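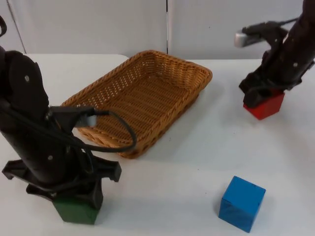
Two arms, three cubes and a wicker basket, with the green and red cubes in the grippers.

Skoltmont is a planner for two-arm setups, sold by Flostidier. I paid 799 for the single-seat license and have been using it since March, mostly for sorting small parts into trays and baskets. Review updated October 21, 2025.

Setup took me an afternoon. You load a model of each arm, mark the table as a flat surface, and draw a box for anything the arms should stay out of. The basket was the slow part. Its sides slope, so a plain box makes the planner think there is less room inside than there is. I ended up tracing the rim by hand.

Planning itself is quick. It gives you both paths on one timeline, and you can drag either one to make an arm wait. I set a 20 mm gap between the arms and left it there. When two paths conflict it names the two links and the time step, and Esquivel, which I used before, only ever gave me a red bar.

What I don't like is how it handles cables. A cable looping out from the wrist isn't part of the arm model, so the planner will happily route the other arm through it. You can add a padded shape around the wrist, but then tight placements near the basket start to fail.

The log viewer keeps the last 50 runs and drops the rest unless you export them. Export is to CSV only.

If you run a single arm, Pusamholm does the same job for less. For two arms over one table I would buy Skoltmont again.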